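Ticket: Urngate photo uploads stall at 96 percent
Opened: 2023-11-24
Status: solved (yay!)

First off, I love Urngate. I've used it since August to keep our craft club's photo albums in order, and the search is fantastic! But every album over 50 pictures stops at 96 percent and stays there.

What I tried:
Restarted the router. No change.
Switched from Pastor (my browser) to the desktop app. Same stall.
Split the Wustamlow album into batches of 14. Every batch went through! 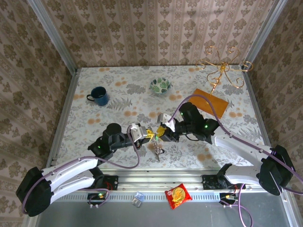
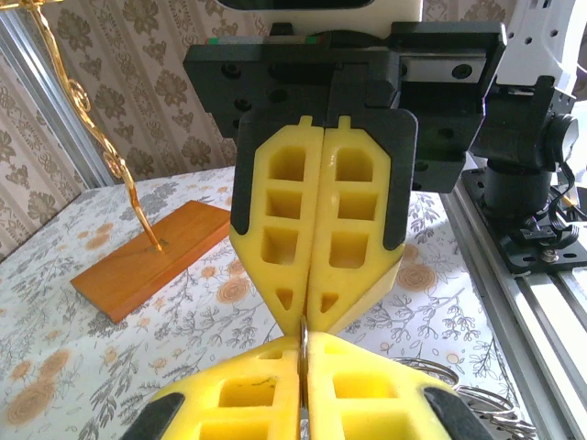

So file size was out, and I started poking at the settings, which was kind of fun. Under Sync there's a box called "Build previews while uploading." I unticked it, cleared the queue and sent the whole Trotau album, some 200 pictures, in one go. It sailed right past 96 and finished while I was making coffee!

Previews showed up later on their own. One small wish: could the progress bar say "building previews" when it's doing that? I'd have found this so much sooner. Happy to test a beta if you have one, and thanks for such a great program!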